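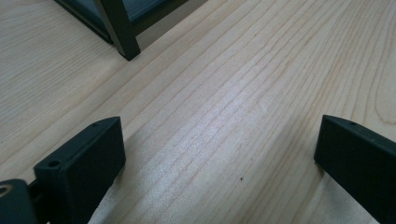
Antal wins the mechanical and electrical design for the Flovgate Library retrofit

26 August 2022

I get to write the press releases at Antal because I'm the one who complains when they're dull, so bear with me. We've been appointed to do the mechanical and electrical engineering for the full retrofit of the Flovgate Library, and the whole office is very happy about it. I've been borrowing books from that building for longer than I've worked in engineering, and I can tell you exactly which reading room you want to avoid in July.

The library sits at the bottom of the old market street in Dridadari and has never had a proper overhaul of its building services. The boilers went in 16 years ago as a stopgap and stayed. Cooling, where there is any, comes from a scattered collection of wall units, and the main electrical panel has been full for as long as anyone can remember. The city asked for a design that gets the building off gas, brings in fresh air properly and keeps the doors open to the public for as much of the construction as possible. That last part is the hard one, and I'll come back to it.

We're working with Liken, the architects, who are leading the design team. This is our third job together (the swimming pool and the bus garage were the other two) and we've gotten pretty good at arguing early, when it's cheap to argue.

What we're designing

The heating and cooling will come from a set of air-source heat pumps on the rear roof, behind the parapet, where you won't see them from the street. They'll feed a low-temperature water loop that serves new fan coils in the reading rooms and radiant panels in the entrance hall. We looked hard at ground-source too – I was rooting for it – but the yard is too small and the access lane is too narrow for a drilling rig. So, heat pumps on the roof it is.

Ventilation gets its own system, separate from heating and cooling. Two new air handlers with heat recovery will bring outdoor air to every occupied room, including the basement archive, which today has a door and a dehumidifier and that's all. The archive will have its own tighter humidity control, and its own small backup unit in case the main one goes down on a long weekend.

On the electrical side there's a new service, new switchgear and a complete rewire of the upper floor. All the lighting becomes LED, with daylight dimming along the south windows and simple wall switches everywhere else. The librarians were very clear with us about the switches! They've lived with motion sensors in the periodicals room, and they are tired of waving their arms. We've also allowed for 90 new power outlets at the study tables, which I suspect will be the most popular thing we do on this entire project.

The fire alarm is being replaced floor by floor, and we're adding conduit and roof space for solar panels. The panels themselves aren't in this contract, but the city wants to be able to add them later without tearing anything open.

Energy and comfort

Our modeling shows the retrofit cutting the building's yearly energy use by about 14 percent in the first phase alone, before the heat pumps are even running, mostly from lighting and from fixing controls that heat and cool the same room at the same time. The bigger drop comes once the gas is shut off. We'll publish the final figure when the second phase model has been reviewed by the city, and I'd rather wait for that than give you a number I have to take back.

Keeping the library open

The work is split so that one half of the building can operate while the other half is closed. That means temporary heating, a temporary electrical feed and a lot of drawings showing where things are plugged in from month to month. Noisy work in occupied areas will be done before opening hours. The children's section moves to the front hall during the first phase and moves back when its own ceiling is finished.

Construction is planned to start in February, once the contractor has been chosen. Antal will handle contract administration on the mechanical and electrical packages all the way through, and we'll stay on for commissioning and for one full heating and cooling season after handover. We asked for that season to be in the contract. You learn a lot about a building the first time it gets really cold outside, and I'd like us to be there with a laptop and a ladder when it does.

Come and look at the drawings

Liken and Antal will have the plans up in the library's front hall during regular opening hours next month, with comment cards on the desk. Please fill one out, even if it's only to tell us which chair is always too cold.

About Antal

Antal is a mechanical and electrical consulting firm based in Dridadari. We design building services for public buildings, schools and housing, and we take on new work and retrofits alike. Press questions can go to our front office, and they'll find their way to me.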